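Updated in November, after the second software release. The scores for laundry and bagging have changed; the rest stands as first written.

# Zollodetti two-arm bench kit, one month on rent

I run a small lunch place in Urnton with a prep room at the back, and I write these reviews when I've had something long enough to have an opinion on it. Most of them are about slicers and dish racks. The Zollodetti kit is a pair of robot arms on a rail, and Jultholm, who distribute it, rent it out for $800 a month with the software included. I paid the normal rate.

I wanted to know if a pair of arms at this price can take over any of the small jobs that eat up a day: clearing dishes into a bin, throwing out wrappers, folding towels, putting lids back on jars. I wasn't expecting it to cook.

The short answer is that it can do some of one of these jobs, slowly, if you set things up for it first.

## Setup

The arms came already bolted to their rail. Getting them running took an afternoon, most of it cabling. The manual is clear up to the point where you connect the second arm and then it skips a step. The power lead for the right side has to go in before the data lead or the software will report a missing arm until you restart everything. I called Jultholm and got Tarek El Fassi on the support line, who knew the problem right away and said the manual was being fixed. It hasn't been yet.

You need a flat, well-lit surface with nothing important in reach. We put walls up on three sides, mainly so that anything knocked over stays in the cell. Kofi Akpalu, who does our mornings, lined them with apple-print paper left over from the dining room. I was worried the pattern would confuse the vision software and asked Tarek about it. He said a busy background was fine so long as it didn't change after the system had been taught the space. I changed nothing afterward, so I can't say what happens if you do.

Teaching works by moving the arms through a job yourself, several times over, and letting the software learn from that. It's tiring. Sena Adjei turned out to be much better at it than I am, and the jobs she taught came out smoother than mine. If you rent one of these, pick your most patient person and let them do all the teaching.

## Clearing dishes

Dishes were the job I cared about most, so they got the most time. We used a blue plastic bin, a few of our patterned plates, and a light plastic bowl. The job is to get everything off the surface and into the bin without dropping anything from a height.

Plates are hard for it. The grippers have two fingers, and a plate lying flat gives two fingers very little to hold. The arm has to come in low at the rim, get one finger under, close, and tip the plate up. When it misses, it pushes the plate along until something stops it. A person does this without thinking, partly because a person has a fingertip that bends and feels where the edge is.

Bowls are easier. One finger goes inside the wall, one outside, and the grip is usually good. The arm also lets go of a bowl more cleanly than a plate, which it tends to release a little early.

I ran the full dish job 20 times after Sena had finished teaching it. It cleared everything in 12 of those runs. In the failures the usual problem was a plate left flat on the surface after two or three tries. Nothing broke, though we had one chip on a rim that I'm fairly sure is new.

A full run takes 5 minutes. I can do it in a few seconds, and so can anyone who works here. The maker's answer to that is that the arms don't mind, and you can go and do something else. That would be a fair answer if I could leave the room. With results like mine I stayed close enough to hear a plate go.

The other weakness is the way the arms share work. With the right arm down in the bin with the bowl and a plate still lying flat on the other side of it, you'd want the left one to be getting on with something useful. In our runs it mostly held its gripper open next to the bin and waited its turn. The release notes for the second version say coordination is improved. I saw a small difference.
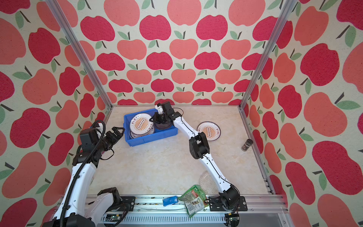
## Wrappers and small trash

I expected trash to be simple, and it was the job with the most variety in how it went wrong. A crumpled snack package has no fixed shape, so what the arm learned from one didn't carry over well to the next. It would close on a corner and come up with it, or close on air just above it. Once it did get hold of a package, it held on well.

Small packets are worse. Anything that ends up on the rail at the front is in the worst spot of all, close to the arms' own bases, where they have to fold back on themselves to reach. We ended up picking those off by hand. Keep the front edge clear if you can, for the sake of the boards and cables down there as well as the arms.

Clear plastic gave it trouble too. Kwaku Gbeho, who fixes our refrigeration and has opinions on everything with a motor in it, thinks the cameras just don't see it well. That matches what I saw. The arm would brush a clear tray aside on its way to something else as if it weren't there.

## Jars

Lifting a small jar with a lid on it and moving it to another spot: good. I'd call this the one job it does the way I'd want it done. The jar stands up by itself, the sides are straight, and the gripper fits around it.

Taking the lid off is another matter. One arm has to hold while the other turns, and the turning arm runs out of wrist and has to let go and start over. It managed with a lid I'd left barely on. With a lid closed the way a person closes one, it either spun the jar or stopped with an error.

## Towels and bagging

Towels were a zero on the first software. The arms would pinch a corner, lift, and then lose track of which part of the cloth they had. On the second release it will fold a hand towel in half if you lay it out flat first. By then you've done most of the folding yourself. I've moved the score up by one point.

Bagging, meaning putting a wrapped sandwich in a paper bag that's already open, went from poor to passable. The bag has to be held open by something. We used a wire stand from Kpodo that was never meant for this and it works fine.

## Noise, cleaning, daily use

The arms are quieter than our slicer. You can talk over them. The fans in the control box run all the time and I noticed those more than the motors.

Cleaning is a problem for anyone in food. The arms can be wiped but not washed, and the corrugated cable sleeve on the left one collects crumbs in the ridges. I used a dry brush on it every evening. I wouldn't let these arms near open food, and the manual says the same thing. Everything we did was with used dishes and closed packages.

It needs a restart most mornings. I don't know why and neither did support. It takes long enough to make a coffee.

## Scores

- Dishes into a bin: 6 out of 10
- Wrappers and trash: 4
- Moving jars: 8
- Opening jars: 2
- Folding towels: 2 (was 1)
- Bagging: 5 (was 3)
- Setup and manual: 5
- Support: 9

## Who should rent it

If you have one job that repeats all day with the same stiff objects in the same place, it may be worth a month's rent to try. My cousin Ama Ametepe packs candles for a living, always in the same jar and the same box, and I think she'd get more out of it than we did. She's coming to see it before it goes back.

For a kitchen, or a home, I'd wait. Dishes, wrappers and cloth all turn up in a different shape and place each time, and the arms still need a person nearby to rescue the ones they can't manage. Someone here was always doing that, so the month saved us no hours at all. I asked Kofi if he'd want to keep it and he said he'd take a second dish rack.

I've asked Jultholm to let me know when a gripper with softer fingertips is available. Tarek says one is being worked on and wouldn't give me a month. If it comes, I'll rent again and rerun the plates.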